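In Defence of the Ugly Couch

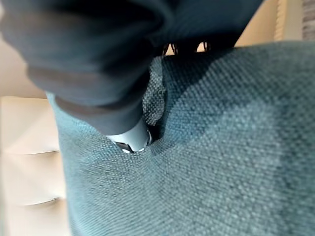 Teal, grey and dark blue, all in the one weave.

I've been thinking about couches a lot lately, probably more than a grown woman with a mortgage and a leaking laundry tap should. It started with a weekend at my sister's new place out at Nullcombe, where I was told (nicely, but told) not to sit on the good one. The good one is cream. It has legs like a newborn foal and it faces a wall. Everybody sat on dining chairs for two days and my back still hasn't forgiven her.

So I'd like to make a case for the other kind of couch, the kind you buy because you lay down on it in the shop and nearly missed your bus.

Ours came from a clearance barn that used to be a tyre place. It was a Flisari, a brand I'd never heard of and haven't seen since, and the bloke wanted it gone so badly that he threw in a footstool with one castor missing. It was brown. I want to be fair to it, so I'll say it was several browns. My husband called it the Labrador. We had it for years, through two rentals and one house, and in that time it was a sickbed, a cubby, a desk, a trampoline when I wasn't looking, and the place where we sat up until 2 in the morning deciding whether to move interstate (we didn't, and I'm still glad).

Could I have done any of that on cream linen? I could not. I'd have been up every five minutes with a damp cloth.

I know the argument on the other side because I've had it with Annelore Fröhlich over many, many cups of tea. Annelore and I used to work together and she has the most beautiful house of anyone I know. She reckons that living with good things makes you behave better. You put your cup on a coaster, you sit up, you talk properly, the kids learn to take care. And look, she's got a point! Her kids do use coasters. When I go to Annelore's I feel a bit like I'm on holiday, and I come home and look at my own lounge room and want to set fire to it. Her couch is a Kröger, she saved up ages for it, and she loves it, and she sits on it every single night, so really she's on my side and just won't admit it.

Because my gripe was never with nice furniture. It's with furniture that's been bought for visitors. My nan had a whole room like that, shut up with the blinds down so the sun wouldn't get at the carpet. We were allowed in at Christmas. When she died the carpet was perfect, and my aunties pulled it up and took it to the tip, and I remember standing on the nature strip watching it go into the trailer and feeling properly angry on her behalf. All those winter afternoons she could have been in there with the heater on and the good light.

We do a version of it now with the whole house, I think. You see it in the real estate photos, everything pale and nothing on the benches, one Zamia in a pot. People live like they're about to sell. A woman at my Monday walking group told me she'd had her lounge suite quoted for a re-cover at $2,127, and it wasn't even worn, it just wasn't the right grey any more. I nearly walked into a bollard. There's a right grey?

Mind you, I'm a hypocrite, and I might as well get that out before my sister does it for me in the comments. I did make my husband drive 33 kilometres to look at a velvet armchair. I did cry a bit when the Labrador finally went, and then spent that same evening scrolling through swatches with a glass of wine like a kid with the toy catalogue. I like pretty things. I like them very much. I'd just like to be able to eat toast on them.

My test, for what it's worth, and I've now inflicted it on friends in three different shops: lie down. Properly, shoes off, head on the arm. If the salesperson hovers, let them hover. Then ask yourself whether you'd let a teenager with a temperature sleep on it. Would you let the dog up, on a rainy night, if the dog asked in the right way? If the answer's no, you're buying a sculpture, and that's fine, but measure up for where you're going to sit as well.

And go for a fabric with a bit going on in it. Flecks, weave, more than one colour. Plain pale fabric is basically a diary of everything that's ever been dropped on it. My mother-in-law is 64 and has raised four boys, and she's never owned a plain couch in her life. I take her advice on most things now, having ignored it for the first ten years.

My sister rang last week, by the way. The cat has been sick on the good one, right in the middle of the seat, and she'd tried bicarb and then the stuff in the spray bottle and it's left a ring. She was very upset, and I made all the right noises, I really did. Then she said they'd thrown a blanket over it and watched a movie on it, all five of them, and could I recommend a blanket.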